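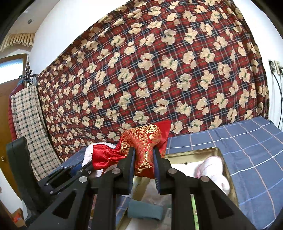
Home Kitchen Laundry Sewing Reviews Contact

Kedlow hand steamer: two months of use

Posted Thursday, May 10, 2018
489 shares

I bought the Kedlow hand steamer in March after the iron started leaving brown marks on pale things. I still own an iron, a newer one, so this is a review of the steamer as a second tool and I have not tried to do without ironing altogether.

The steamer comes in a plain box with a fabric brush, a small measuring jug, a heat glove and a booklet. The brush clips on to the head. It is a tight fit and I was worried about snapping it the first few times, but it has held. The glove only comes in one size and is too big for me. I use it on the hand that holds the cloth, where the size matters less.

Filling and heating

The tank twists off at the bottom and is filled through a rubber flap. The flap needs pressing down firmly all the way round. I didn't do this on the first day and got a wet sleeve. The booklet says tap water is fine, but ours is very hard and I have used filtered water from the start.

It heats up quickly, and a light on the handle changes when it is ready. The first puff nearly always spits, so I point it into the sink for a few seconds before going near any cloth. A full tank lasts long enough for two shirts and a pair of trousers. Curtains need several refills, and you have to unplug it and let it stand each time, which makes a long job of it.

What it does well

Anything that hangs. Dresses, jackets, cardigans that have been folded in a drawer since last winter. It is also good on soft cotton prints and brushed fabrics, which the iron flattens and sometimes turns shiny. I hang the cloth up by one edge, hold the bottom corner with the gloved hand and work downwards. Big folds drop out in one or two passes.

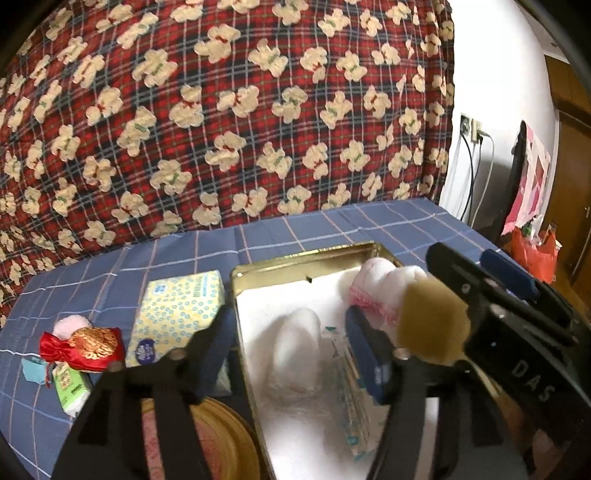

Teddy bear tartan hanging beside the checked tablecloth.

Satin is where I have been most careful. Water drops leave a ring on some satins, so I steam from the back and keep the head a little way off. With the brush fitted it is hard to judge that distance, so the brush comes off. On polyester satin the results have been very good. I tried a silk scarf once, got one small mark near the hem and have gone back to doing silk with a cool iron and a cloth.

It will lift the pile on plush and fleece if you steam lightly and then ruffle it with your fingers. Leave everything to dry fully before it goes back in a box or tin.

What it does badly

Sharp creases. It won't put one into trousers and it won't properly take out one that has been pressed in. Linen comes out better than it went in but still looks slept in. Shirt collars and cuffs are poor unless you pull them tight, and then your fingers are too close to the steam. Tablecloths that have been folded in a cupboard keep a faint line across the middle. For all of these I get the iron out.

The weight is the other complaint. Full, it is heavier than it looks, and the trigger has no lock, so you have to keep it squeezed. My wrist aches after three or four garments. The older Stuvatov steamer I borrowed a few years ago had a sliding lock on the handle and I miss it – though that one leaked from the head, which the Kedlow has not done once.

The cable is 24 inches shorter than the one on my iron. If your sockets are low down on the wall and your hanging rail is high, measure before you buy. I ended up moving the rail.

Cleaning

Empty the tank after every use and leave the flap open. The booklet asks for a descaling cycle every month, using white vinegar and water, half and half. I have done it twice. The smell goes after one tank of clean water. A few white flakes came out the second time, even with filtered water.

Would I buy it again?

Yes, at the sale price. At full price I would look harder at one with a trigger lock and a longer cable. It has saved me a lot of ironing on the clothes I wear most, and it stores in a drawer. I have taken one star off for the trigger and half for the cable.

Rating: three and a half out of five

Share this Print Comments (24)

Get our laundry and sewing reviews by email. Enter your address to sign up. You can unsubscribe at any time.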